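Notes for week 2: setting up the laundry cell

Kusum Nigam asked me to write down what I do before a run, so it's all on one handout (bring it with you!). Start with the arms. Brijesh likes to do the basket first, and I've given up arguing with him – but please, arms first.
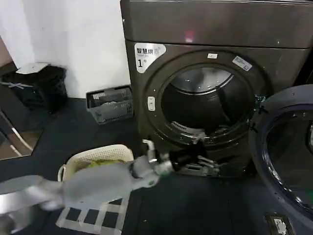

Wipe the gripper fingers with a dry cloth and feel for play at the wrist. Give it 15 minutes to warm up, and drop the speed to 15 per cent for the first pass. Then open and close each gripper by hand from the panel – slowly!

The door is where most of you will lose marks. A round rim is a rotten thing to grip, so teach the approach point with the door open and again with it nearly shut, and save both. 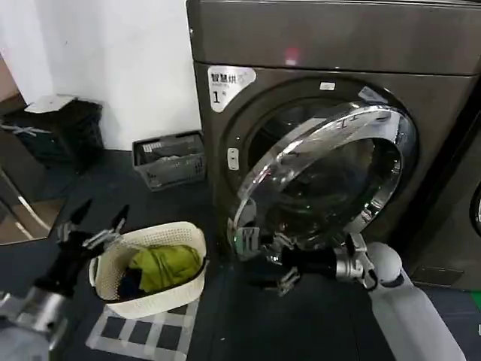
After the run

Park both arms, log any faults and email Geeta Yadav if a finger sticks.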